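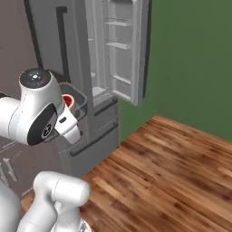
Flimgate: Frequently Asked Questions

What is Flimgate?
A task planner for kitchen manipulation. You give it a goal, it gives you a list of motions, and you find out which one you forgot to allow for. Works in simulation and on hardware, with the usual difference in mood.

Do I need a real arm?
No. Most of our users have never touched one. The refrigerator scene runs on an ordinary desktop and costs nothing in groceries.

Why does the planner refuse to pick up the cup?
Nearly always the bin. Its raised walls count as obstacles, and a straight-in approach puts a fingertip through one. Set approach_mode to "over" and try again. If it still refuses, check that you haven't left the clearance at the default, which was chosen by a nervous person.

The arm hits the open door on the way out. Is that a bug?
It's a stale map. Doors move, and the collision map only knows about it if you tell it. Call refresh_scene after anything swings or slides. Drawers too.

How many tasks are included?
223. Two of them can't be solved and are labeled as such. A third can't be solved either, but we're still arguing with Delia Cáceres about it.

My plan worked yesterday and fails today. I changed nothing.
You changed the seed. Pin it in the config file. The sampler is random and takes pride in its work.

Can I use my own perception module?
Yes, if it returns poses in the base frame. The Vahidi adapter converts from camera frame, and it expects meters. Send it millimeters and your cup will be in another county.

What happened to Ulholm?
That was the old controller. It was dropped in September. The import still works and prints a warning, which you are welcome to go on ignoring until version 3.

Where do I report problems?
On the tracker, with the log attached. "It acts weird" has been filed already, more than once.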